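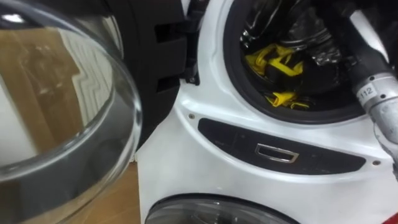 Hard water and the heating element, part two

2018-11-15

In the first part I covered how the town supply in Arnon is blended and why the hardness figure on the utility's page differs from what I measure at my own tap. Several people wrote to ask what the difference means for appliances. The short version is that it depends on temperature far more than on the hardness number.

Calcium and bicarbonate stay dissolved in cold water more or less indefinitely at the concentrations we get. Heat the water and the balance shifts: carbon dioxide leaves, carbonate forms, and calcium carbonate comes out of solution on whatever surface is hottest. In a washing machine with an internal heater, that surface is the element. In a kettle it is the base. In a cold-fill machine that only ever runs cold cycles, there is very little to drive the reaction, and scale is a minor concern.

I wash at 40 degrees Celsius, with an occasional hotter cycle for towels. The bulk water temperature is misleading here, though. The skin of the element has to be hotter than the water in order to heat it, and the thin layer touching the metal is where deposition happens. A setting of 40 therefore does not mean that nothing in the machine exceeds 40. Leopold Eder pointed this out in a comment on part one, and he was right to. I had written as if the dial setting were the whole story.

Scale conducts heat poorly compared with metal. What a layer of it does to energy use is often overstated. An immersed electric element delivers nearly all of its heat to the water sooner or later, scaled or clean, so the electricity consumed per wash changes very little. What does change is the temperature inside the element. The sheath runs hotter, the resistance wire runs hotter, and the insulation between them ages faster. The cost shows up as a shorter life, and the electric bill hardly notices. Gas water heaters are a different case, as heat that fails to cross the wall goes up the flue.

On to softening. There are three approaches people asked about.

The first is the detergent itself. Most powders contain builders, usually zeolites or carbonates or both, which tie up calcium so that the surfactants can work. Dosing for your real hardness takes care of much of the problem. The table on the box is worth reading, and the bands on it are wide, so you do not need a precise measurement to find your row. Liquids generally carry less builder than powders. I use powder for anything white and liquid for dark clothes.

The second is citric acid, run through an empty drum on a hot cycle. It dissolves carbonate scale well. Two cautions: do not combine it with bleach, and do not use a large dose in very hot water over and over, as calcium citrate is itself poorly soluble and can settle out as a fine sediment. Check the manual too — some manufacturers object to acid because of rubber parts. Hannelore Kaufmann uses white vinegar and reports no trouble. It is a weaker solution than what I mix and it smells, but the chemistry is sound.

The third is a whole-house ion exchange unit. Wendelin Brunner had a Wevden installed in January and sent me his notes. His tap water now reads close to zero on a drop test, and he has cut his detergent dose considerably. He also had to relearn rinsing, since soft water lets suds persist. The unit regenerates with salt, and the brine goes down the drain, a point worth checking with your local utility before ordering anything.

I do not recommend the clip-on magnetic devices. Shiuli Howlader asked specifically about the Trander model. I have not tested it. The published work on magnetic treatment is inconsistent, the effects that do get reported depend heavily on flow rate and water composition, and I would want to see a controlled trial on recirculated and single-pass water before spending money.

A note on measurement. Test strips are fine for choosing a detergent row and poor for anything else. The drop-count titration kits sold for aquariums are better and cost little more. Rinse the vial with the sample first, hold the bottle vertical so the drops come out a consistent size, and run it twice. If the two counts disagree by more than one drop, run it again. Draw the sample cold, after the tap has run for a minute, and upstream of any softener.

Teresa Matos asked whether a carbon filter jug lowers hardness. Plain activated carbon does not. Many jugs combine carbon with an ion exchange resin, and those do, until the resin is spent. The cartridge packaging should say which kind it is.

Part three will deal with silica, which citric acid does not touch.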